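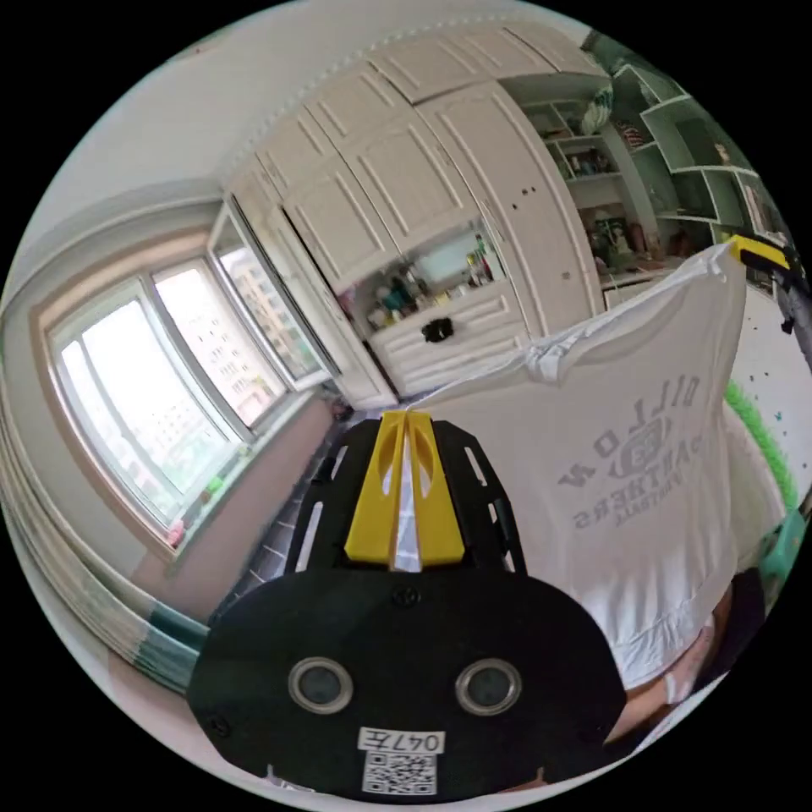 Call for Participants: Student Project on Household Handling
Skolcombe Robotics Club, fall term

The club is looking for students to join the Skasska project. We are teaching a two-arm robot to handle clothes, starting with T-shirts, and we need people to record the work by hand with a pair of grippers. Last year's team got as far as towels. Shirts are harder – they have sleeves, and the two sides look alike until you find the collar.

What you would do

Record short sessions with a gripper in each hand: pick up a shirt, hold it by two points, turn it, fold it, put it down. Sessions take place in ordinary rooms at home, with whatever furniture is there. Each participant records 120 folds over the term. You also label your own recordings and mark the ones where the cloth slipped.

Team members meet one evening a week at the Lokelbridge workshop. Attendance is expected.

Who can apply

Students in any year and any major. No programming is needed for recording. We have seven places, and three of them are held for people who want to work on the training code as well. For those places you should be comfortable with Python.

You need a room with a clear patch of floor or a bed to work at, and four T-shirts of your own. Printed ones are welcome. Please check with the people you live with before you apply.

What you get

One course credit through the Acharya lab, or service hours if you have already used your project credits. Grippers are signed out to you for the term and come back in June, along with the chargers.

How to apply

Send a paragraph on why you are interested and the evenings you are free to Yaowalak Hemmin, project lead, through the club page. Questions about the code places go to Sajib Weerakoon. Applications close at the end of October 2022. Late applications go on the waiting list for spring.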